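Koller Workshop Notebook: Textile Conservation, Praltenbridge

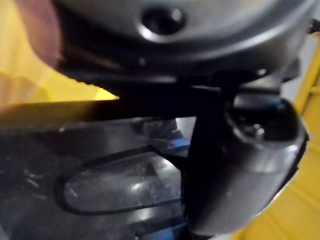

Page 394

June. Entry by D. Grabner. Present for the morning: F. Stöckli, F. Marti. R. Pfister from two o'clock.

Work continued on the Flirside altar hanging, lower section. The wool ground is sound along the left side and weak along the fold, where the old lining was stitched through all layers with a linen thread of much heavier gauge than the original. It was agreed on the previous page that this stitching should come out. Mr Stöckli has now removed it as far as the second seam. The thread has been bagged and labelled with the object number.

Surface cleaning was done beforehand with low suction through a screen, face first and then reverse. The dust from the reverse was greyer and contained a quantity of loose fibre, which Ms Marti has kept for examination under the microscope. She considers it to be from the lining. I should prefer to wait for her slides before this is entered in the object file.

Dye tests. The red and the dark blue are fast in deionised water. The green is not. It bled on to the blotter at both test points, faintly at the first and plainly at the second. Wet cleaning of the whole piece is therefore ruled out for the present. Ms Pfister asked whether the green areas might be isolated and the remainder treated. My view is that the risk of tide lines in the neighbouring wool is too great, and she has accepted this. The question may be raised again once Mr Lüthi has returned from Horside and has seen the blotters, which are pinned inside the back cover of this book.

Humidification. A trial was made on the worst of the creases at the lower corner, using damp blotter over a membrane, with glass weights along the grain. The crease relaxed well after the first period and very little more after the second. It is recommended that later creases be given one period only and then left under weights overnight. The weights should be wrapped. One had lost its cover and has been set aside for Ms Marti to sew a new one.

Support fabric. The sample of dyed cotton from the April batch is too yellow beside the ground. A fresh length has been put to scour, and Mr Stöckli will dye to the revised recipe with the brown reduced. Please note that the recipe card in the dye room still carries the old proportions and must not be used. The new figures are in his hand on the facing page.

Stores. Some 700 metres of the fine polyester thread remain in the pale shades. The dark shades are nearly finished and an order is needed before the couching begins. Entomological pins are adequate. Tissue is low.

Correction to the previous entry: the tear near the inscription was given as lying above the border. It lies within the border, and the diagram has been altered and initialled.

To do: photograph the reverse before the remaining lining is lifted; send the fibre sample list to Ms Pfister; ask Mr Lüthi for the Horside report on the companion hanging, in particular what was found beneath its upper hem.

D.G.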